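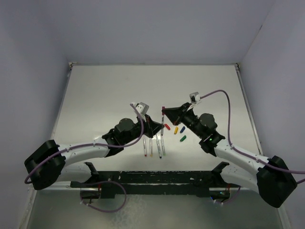
How to Re-Caulk a Bathtub

Old caulk around a tub goes hard, pulls away from the wall and turns black in the corners. Once it has a gap in it, water gets behind and no amount of scrubbing will help. Replacing it is an evening's work plus a day of waiting. Most of the work is in taking the old caulk out.

What you need

A plastic scraper and a utility knife with a new blade
A caulk gun
One tube of 100% silicone caulk marked for kitchen and bath
Rubbing alcohol
Painter's tape
Paper towels, more than you think
Disposable gloves
A trash bag
A stiff nylon brush
Old towels to cover the tub floor

Silicone or acrylic?

Acrylic latex caulk cleans up with water and can be painted. Silicone can't be painted and is messier to work with, but it stays flexible and lasts longer where it gets wet every day. These instructions are for silicone. If you rent, ask the landlord first which one they want used.

Check what is on there now. Silicone feels rubbery and springs back when you press it with a fingernail. Old acrylic is usually harder and tends to crumble. New silicone will stick to neither, so all of it has to come off.

Removing the old caulk

Close the drain and lay the towels in the tub. This keeps scraps out of the pipe and protects the finish from dropped tools.

Cut along the top edge of the bead where it meets the tile, then along the bottom edge where it meets the tub. Hold the blade flat. On an acrylic or fiberglass tub, use the plastic scraper for the bottom cut, as a steel blade will scratch. With both edges cut, get hold of one end and pull. Silicone often comes away in long strips. Acrylic comes off in bits.

Go back over the joint with the scraper to get the thin film that stays behind. If it won't budge, use a caulk remover gel and leave it on for the time printed on the package. Wipe all the gel off afterward. Run your finger along the joint when you think you're finished. Anything slick or bumpy needs another pass.

If the wall moves when you push on it near the tub, or the tile is loose, stop there. The wallboard may be rotten and should be looked at before you seal it up.

Cleaning and drying

Scrub the joint with the nylon brush and a bathroom cleaner to remove soap scum. If there is mildew, use a mildew remover, follow the label and keep the window open. Do not mix it with any other cleaner. Rinse well.

Now let it dry. Overnight is best. A fan pointed at the tub helps, and a hair dryer on low will do for the corners. Just before you caulk, wipe the tile edge and the tub edge with rubbing alcohol on a paper towel and let it evaporate.

Filling the tub

Open the towels out of the way and fill the tub with water to just under the overflow. A full tub sits slightly lower than an empty one, and caulk applied to an empty tub can tear the first time someone takes a bath. Leave the water in until the caulk has cured. A cast iron tub moves very little and you can skip this.

If you get water on the joint while filling, dry it and wipe it with alcohol again.

Taping

Run one strip of painter's tape along the tile and another along the tub, leaving the joint open between them. A gap of 1/4 inch between the strips is right for most tubs. Press the inside edges down firmly. Tape one wall at a time if you are new to this, as you have to pull it while the caulk is still wet.

Applying the caulk

Cut the tip of the tube at an angle, close to the end. The hole should be a bit smaller than the joint. You can cut more off later. Puncture the inner seal if the tube has one.

Start in a back corner. Hold the gun at 45 degrees and squeeze steadily while moving along the joint. Keep the speed even. When you get to the end of the wall, press the release on the gun or it will keep oozing.

Put on a glove, dampen your finger with a little rubbing alcohol and smooth the bead in one long stroke with light pressure. Wipe your finger on a paper towel as it builds up. Do not go back over it several times. Silicone starts to skin over within minutes and will drag.

Pull the tape right away, the tub strip first, drawing it back on itself and away from the joint. Put it directly into the trash bag. If a small ridge is left along the edge, one more very light pass with a damp finger will flatten it.

Do the other walls the same way. Finish with the short vertical joints at the front of the tub, if yours has them.

Curing

Check the tube for the cure time. Many silicones need 24 hours before they get wet, and some sold as fast-cure need much less. Cold or very dry rooms slow it down. Keep the door open and leave the joint alone. When the time is up, drain the tub.

If something went wrong

Gaps or pinholes: let the bead cure, cut out the bad section and a little on each side, and redo it. A smear over the top seldom holds.

Caulk on the tile: let it cure and shave it off with a blade held flat.

Caulk that is still tacky after several days: the tube was probably old. Remove it and start again with a fresh one. The expiration date is usually stamped near the bottom of the tube.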